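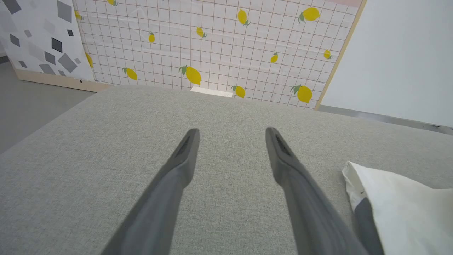
## 4. The seat as a dumping ground

I'll admit I came into this part of the project thinking the sofa would be boring. My whole pitch to the group had been kitchens and entryways, with their hooks and trays and bowls full of keys, and I only added seating to the diary sheets late one Friday because Ustyna Horobets kept asking me where people put things when they *haven't decided* where to put them. Well, she was right, and now it has its own section!

**Figure 3.** A gray upholstered surface with a crumpled white cloth on it. Coded as "soft item, resting, no container."

### 4.1 What we mean by resting

We call an item "resting" when it's on a surface that isn't its home and isn't where it gets used either. A plate on the dining table at dinner is in use. The same plate in the cupboard is at home. A cloth on a seat, like the one in Figure 3, goes down as resting, whatever it's for (the coders get the picture and the diary separately, and they don't get to guess from one about the other). I like Figure 3 as a plain case. The cloth is loosely folded, one corner is turned up in a little peak, and there's plenty of bare fabric beside it. There's also a dark gray strip next to the cloth, partly under it. Our codebook has a line for things like that, "second item, partly covered," and I'd tell any new coder to use it and move on.

We argued for ages over whether "crumpled" and "folded" should be separate codes. I wanted two. Ustyna wanted a scale. We ended up with a single code called "loose," which covers anything from a half-hearted fold to a proper heap, and agreement between coders got a lot better once we did that. It does throw away some detail that I still miss. A towel someone has folded in half and dropped feels different to me from one that's been balled up, but I couldn't write a rule for it that held up from one living room to the next.

### 4.2 Where things landed

The Runville households gave us 2000 diary entries and the Gescombe ones gave us 3000, and 400 of the total mention a sofa, armchair, or bench as the resting place. That was more than I'd bet on. Most of those entries are for soft things: cloths, sweaters, blankets, socks waiting for a partner. Hard things showed up too, mainly remotes and books, but people seemed to move those along sooner, and they complained about them more in the notes. One person in Gescombe wrote "I sat on the stapler again," which I have thought about often.

The end of the seat beat the middle by a mile. When I asked about this in the follow-up calls, I mostly heard some version of "you leave room to sit." One man told me the middle cushion was for people and the ends were for laundry, and he said it so firmly that I wrote it on the whiteboard. We didn't code cushion position in the pictures, only in the diaries, so please don't read Figure 3 as evidence for any of this.

### 4.3 Color, texture, and getting overlooked

This bit is more of a hunch, and the sample isn't big enough to carry it very far. Hutsuliak's earlier diary work, which we borrowed our sheet from, treats contrast as the main thing that decides whether a stray item gets noticed. A white cloth on gray fabric ought to stand out, then. But in our calls people told us that soft things on soft furniture stopped registering with them after a day or so, even when the colors were nothing alike. They'd remember the mug on the armrest and forget the dish towel next to it. Maybe fabric on fabric just looks like it belongs there?

We'd love to test that properly. The 9 households in our Tavorano follow-up have agreed to keep diaries through January, and this time the sheet asks when they first noticed an item as well as when they put it away. I've also added a box for "forgot it was there," which two people have already told me they'll be ticking a lot.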